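Wrist view keeps rotating my cup: sort the extrinsics or leave it to the policy?

Forum > Manipulation > Perception and calibration

trodton_tim_no_more
Right, I need some fresh eyes on this before I throw my keyboard out of the window. I'm running a two-arm setup on a desk, one fixed view plus a wrist view on each arm, everything feeding a planner we call Hepburn (don't ask, it was here before me). Grasp proposals come from the wrist views, get moved into the table frame, then merged with whatever the fixed view reckons.

The fixed view is happy. The wrist view is where it goes funny, and what comes out of it is on its side compared with the table, so the detector sees a cup lying down and gives me an orientation that's 90 degrees off. The planner then comes up with a lovely sideways grasp on a cup that's standing up. Raw input, no rotation applied: 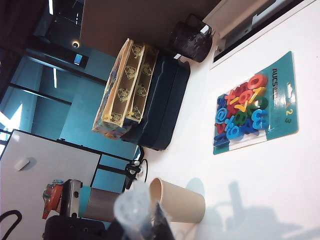
Wrist view straight off the driver. Clear cup in the gripper, paper cup just behind it.

The detector also gets cross about the clear cup. It's so close and blurry that the mask comes and goes, and when it goes the planner thinks the gripper's empty. I logged 876 proposals over an afternoon and 300 of them had the wrong up axis. The rest were fine, which is the bit I can't get my head round! If the extrinsics were plain wrong I'd expect the lot to be off.

So do I fix this in the transform tree, or rotate the image before the detector, or retrain?

pelicanbrief_ros
Rotate before the detector. Please don't retrain for this. Off-the-shelf detectors have mostly seen cups the right way up, so they'll guess when they get one sideways, and some of the guesses will be good. I bet that's your mix of good and bad.

Remember to rotate the intrinsics too. Swap fx and fy, and move the principal point. I forgot that once and spent two evenings blaming my hand-eye calibration.

lokow_user
Going to disagree with pelican a bit. Rotating the input hides the symptom, but the wrist turns during a task, so "up" in that view is different in every pose. We run the Lokow planner and we just threw the detector's orientation away. Take the mask and depth, put the points in the table frame using the arm's joint state, fit the cup there. Gravity is known, so use it.

pelicanbrief_ros
Fair, if the depth is any good. On a clear plastic cup it usually isn't.

lokow_user
For the clear one I wouldn't perceive it at all once it's held. Attach it to the gripper in the planning scene when the fingers close and leave it there until they open. No mask needed.

trodton_tim_no_more
Oh, that's embarrassing, I've got attached objects turned off. They made planning slow back in July and I never went back to it. Here's the fixed view for comparison, with an arm over the paper cup: 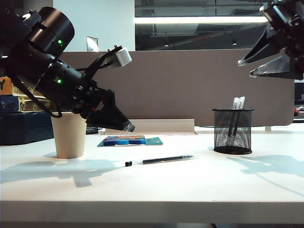
Fixed view. Upright cup under the left-hand gripper, second gripper top right.

From this side the cup pose is spot on and hardly moves from one estimate to the next. What it does do is grow the cup's footprint now and then, always down and to the left. Is that the shadow getting into the mask?

mugwump42
Shadow, I'd put money on it. Pale cup, white table, long grey smear coming off the base. Have a look at the mask edges near the bottom. We had the same thing on the Trodton bench and cropping anything within 4 mm of the table plane sorted it. Your mesh pen pot will be worse, by the way, half the depth goes straight through the holes.

trodton_tim_no_more
The pen pot is a box primitive, I gave up on it ages ago. Nothing needs to go inside it yet.

nastia_fan
You could look at Nastia for the merging. It weights each view by how well it predicts the others, so a wrist view with a silly up axis gets ignored without you doing anything. A bit of a faff to build though.

lokow_user
I like Nastia but I wouldn't reach for it here. Weighting down a view that's wrong for a known reason means you never fix the reason.

nastia_fan
Both, then? It caught a flipped frame for us that we'd never have spotted by eye.

trodton_tim_no_more
Okay, update. Attached objects back on, detector orientation ignored, points fitted in the table frame, 4 mm crop. I reran it over the recorded set, 1,421 proposals, and the sideways cups are gone. Planning is slower but I can live with it.

One thing left. I keep a view with no arms in it as the background reference, and the paper cup and the dark mug behind it keep getting merged into one blob:
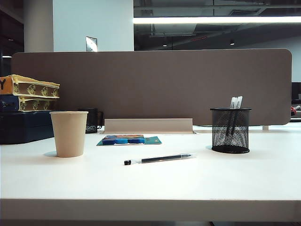
I've tried splitting on colour, which works until the lighting changes, and splitting on depth, which gives me a ragged edge down one side of the mug. The handle is also being turned into its own little object, and Hepburn has decided it's an obstacle. Any ideas that don't mean moving the mug? I want it to cope with clutter, so tidying the desk feels like cheating.

mugwump42
Split on depth first, then use colour only along the join. And merge any blob smaller than a set size into its nearest neighbour, which should see off your handle.

pelicanbrief_ros
Or seed the segmentation from the wrist view when it's looking from the other side, now that you trust it again. Post the masks if you try it, I'd like to see what happens at the rim.

trodton_tim_no_more
Will try mugwump's first as it's about ten lines. Masks tomorrow if I get a go on the desk before lunch.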